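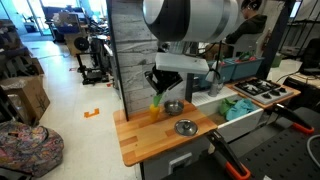
Fig. 1. Toy kitchen: wooden counter, sink and stovetop.

Unit 4: Laying out a play kitchen
Notes by Gertraud Stöckli

A play kitchen works best when it follows the order of a real one. Children put food somewhere, wash it, cook it and serve it. If the three main areas are in a row they can do this without crossing each other.

Counter
The counter to the left of the sink is for preparing. Keep it fairly clear. In Fig. 1 it holds a yellow cup with toy greens in it, a small steel bowl and a pot lid laid flat. A child still has room to put something down.

Sink
Two cloths in the basin are enough. In Fig. 1 one is green and the other teal-blue. Ask the children to fold them and hang them up at the end of the session. The tall tap can be knocked when bins are lifted over it, so go round the side.

Stovetop
Four burners suit two children at a time. Pans go back on the shelf after play, lids with them.

Storage
Loose toy food goes in bins behind the sink and stove. Do not fill them above the rim. Younger groups may need the bins brought forward.

Measurements
The Tremow unit we use in class has a counter height of 584 mm. Allow 800 mm of free floor in front. Rahel Schwaiger has the assembly sheet if you need to move it.

Task for next time
Draw the kitchen corner in your own placement from above. Mark where food is kept, washed and cooked, and draw the path a child takes between them. Bring the drawing in September.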